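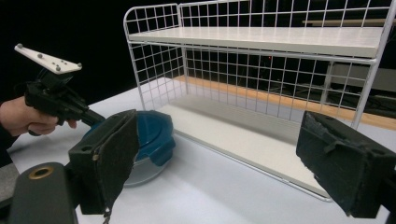
sendideo_dan
Started on the gripper benches in June after 10 years packing kitchenware at the same company. My old job was putting things on shelves so people could have them. My new job is putting things on shelves so a machine can learn to have my old job. You squeeze the trigger, the black fingers close, you move a bowl about near a white wire rack, and you do it again with what the trainer calls "natural variation". I've been handling bowls naturally for a decade. Now I get marked on it.

Pay's the same, knees are better. Anyone else been moved across? Wondering what it's like a year on.

wuvix_nights
Year and a bit here. The knees stay better. The wrists file a complaint in month three. Ask for the break roster in writing, and swap hands on the single-tool tasks if they'll let you.

Our floor went from 92 packers to a number they stopped putting on the noticeboard.

M. Ivanyshyn
I run a bench team and I'd push back on that a bit. Half of ours asked to come across. It's indoors, it's seated, and no one has dropped a pallet on anyone. I have people in their sixties who'd have been finished with lifting work and are now the best we've got, because they don't rush.

wuvix_nights
Matvii, with respect, "no one has dropped a pallet on anyone" is a low shelf to stack on.

sendideo_dan
Ha. To be fair to him, the old hands are better at it. The young bloke beside me goes like he's defusing something.

My main gripe is the quota. It's 200 good runs a shift, and a run isn't good if you pause to think. So after 10 years of being told to think before I lift, I'm being trained out of it.
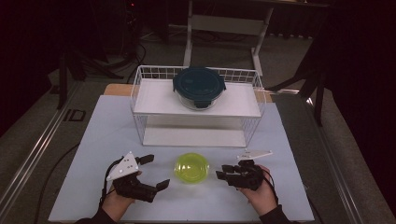
The two-handed tasks are the worst for that. One tool in each hand, cables running off the pair of them, and your left hand finds out it's been coasting for forty years. I reached for a ball last week and politely waited for myself to go first. Run rejected.

rikby_returns
We've got the finished article at Rikby, an arm on the returns line. Two of us stand next to it and pick up what it drops. My title is now "exception handler". The exceptions are mostly mugs.

Svyat_P
Is that better or worse than before?

rikby_returns
Quieter. I used to talk to the person opposite. I've caught myself saying "nearly, mate" to the arm.

M. Ivanyshyn
That's a layout problem, not a robot problem. Put the two of you on the same side.

rikby_returns
We asked. The fence is bolted down.

Svyat_P
Svyatoslav from Pavliuk, family firm, small warehouse. We were quoted for an arm and said no for now. I did roughly 3,000 returns last year with four staff and a labour bill I can read. My father thinks I'm a coward and my staff brought in a cake, so opinion is divided.

wuvix_nights
What kind of cake?

Svyat_P
Honey.

sendideo_dan
Back on topic, sort of. Has anyone got the wrist breaks put into their agreement, or is it all down to the supervisor's mood? Ours is in a good mood until about 2 pm.

wuvix_nights
In the agreement, ten minutes every hour. Took us two goes. I'll message you the wording tonight.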